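Comparing two grippers on a soft roll

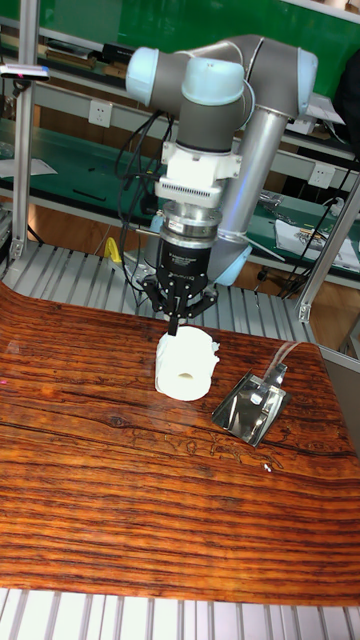
How much closing force should I use at the start?
Take the lowest value that your controller accepts, and go up in small steps.

1. Stand the roll upright and bring the wrist straight down over it.
2. Close the three-finger gripper, lift 43 mm and wait.
3. Write down if the paper is dented or slips - both count as a failure.
4. Change to the Wedley two-finger gripper, set the new tool weight in the controller, and repeat with a fresh roll.

Kumaresan Chowdary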